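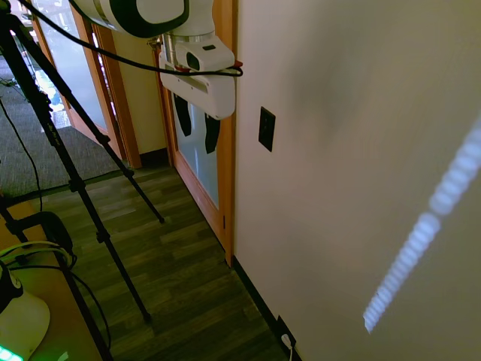
# Naylor Street Kitchen: pre-opening food safety walk-round

8 February 2022
Walked by: Gemma Parsons
With: Bradley Mottram (kitchen)

Key: [x] fine, [~] fine but see comment, [ ] needs doing before Friday's menu goes live

## Cold storage

- [x] Walk-in at 5°C or below. Read 3°C on both probes. Lovely.
- [x] Raw meat on the bottom shelves, covered and dated. The skirt steak was in its marinade in lidded tubs, every one labelled with the day and the initials of whoever made it. I've been asking for initials since the autumn, so thank you!
- [~] Door seals clean and whole. The undercounter fridge by the grill has a split in the bottom corner of the seal. It's still holding temperature, but Bradley is ordering a new one from Kornamen (they did the last one and it fitted first time).
- [x] Salsas and guacamole in small batches. The green salsa is new and it is SO good, sharp and smoky with a proper kick at the end. Use within 3 days, please, and write that on the lid.

## Fryers and grill

- [x] Oil clear, no smell, changed and written in the log.
- [x] Fryer cut-out tested on both sides.
- [~] Fire blanket within reach. It's there, but a stack of trays had crept in front of it. Moved while I was standing there. Keep that hook clear, even on a busy night.
- [x] Steak probed at the thickest part before slicing, then straight on to the chips. We ran a full tray as a test and I ate rather a lot of it. Crisp chips, hot cheese, the edges of the meat nicely charred. People are going to love these.
- [ ] Extraction filters degreased. Last signed off in January and they're due again. The middle one is the worst.

## Hot holding

- [x] Beans and rice at 63°C or above. The lowest reading was the black beans, at 71°C.
- [~] Cheese sauce. Hot enough, but a skin forms if the lid is left off, and then someone has to whisk it and it splatters everywhere. Lid on between orders.
- [x] Probe wipes at the pass. The box holds 200 and was nearly full.

## Allergens

- [x] Chart up to date and on the wall by the till.
- [ ] Add the new Bornico tortillas to the chart. They contain wheat, and the old corn ones didn't, so this one really matters. The menu still has the tacos down as gluten free. Change the menu first, then the chart, then tell the whole front-of-house team in person.
- [x] Separate tongs and board for the vegan fillings. Purple handles, hung on their own rail.
- [~] Milk in the chipotle mayo? Bradley is certain there isn't any. I'd still like to see the ingredients list from Lulleo in the folder.

## Hands, cloths, floors

- [x] Hand basin clear, with soap, hot water and paper towels.
- [x] Colour-coded cloths in use. No strays.
- [~] Floor by the pot wash gets slippery when the big trays go through. The mat helps a lot, so please put it back after mopping.
- [x] Bins emptied, lids shut, yard swept.

## Pests and deliveries

- [x] Bait boxes checked, no activity.
- [x] Delivery temperatures written down for every drop. The sheets are a joy to read these days!
- [~] Sacks of onions off the floor. One wasn't. It is now.

## To do

| Job | Who | When |
|---|---|---|
| Filters degreased | Bradley | before the new menu |
| Tortillas on chart, menu corrected | Gemma | today |
| Fridge seal ordered | Bradley | today |
| Mayo ingredients list in folder | Gemma | this week |

Score on our own sheet: 8 out of 10, up two on last time, and the filters are most of what's missing. Really pleased with this one. Bradley, could you save me a portion of the steak chips on opening night, with extra green salsa?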